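Is the Trakska home arm kit worth it for putting laundry away?

Posted in Home Automation, 2025-11-21

I keep getting ads for the Trakska arm kit with the Oledberg "tidy" package. The sales page says it can hang towels and clothes in an ordinary wardrobe with no changes to your furniture. The monthly plan is 60 dollars on top of the hardware, and I can't find a single review that wasn't written by a reseller. Has anyone used one for more than a weekend? I have two kids and more towels than I can count, so I'm tempted, but I've been burned by smart home stuff before.
Nuria Wubshet

Kálmán Győri
Don't. My brother in law had something like it and it ended up in the garage. Buy more hooks.

Gadisa Yilma
I've had the kit on trial since October, so I can give you some numbers. I kept a tally for 27 towel jobs, one towel per job, starting from a chair and ending on a wardrobe hook. It got 8 of them done without me stepping in. The rest were drops, misses, or the arm stopping to ask for help in the app.

"No changes to your furniture" is a stretch. You need the doors wide open before it starts, and mine would not open them by itself. Short hooks gave it trouble all month. It did better when the towel had a loop, but then you have to present the loop the right way up, and by that point you have walked to the wardrobe with the towel in your hand.

Ask them these before you pay:
Does the plan cover a replacement gripper finger? Mine didn't.
Can you pause the plan? I got two different replies from support.
Is the towel demo on the sales page at normal speed?
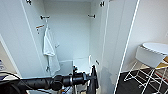 The arm at the open wardrobe, with a white towel and a grey cloth on the left side.

As for what it's good for, it picks up cloth fairly well. Letting go of it in the right place is where your money goes missing. I'm sending mine back.

Eftychia Gavalas
Slightly more positive than Gadisa, but only slightly. We tried the Solanki package on the same arm and it was slower and fussier about lighting, so if you must have one, Oledberg is the better of the two. Wait for the next software release and get the return terms in writing. Mine said thirty days in the ad and fourteen in the contract.

Also check the weight of the base if you live upstairs. I didn't.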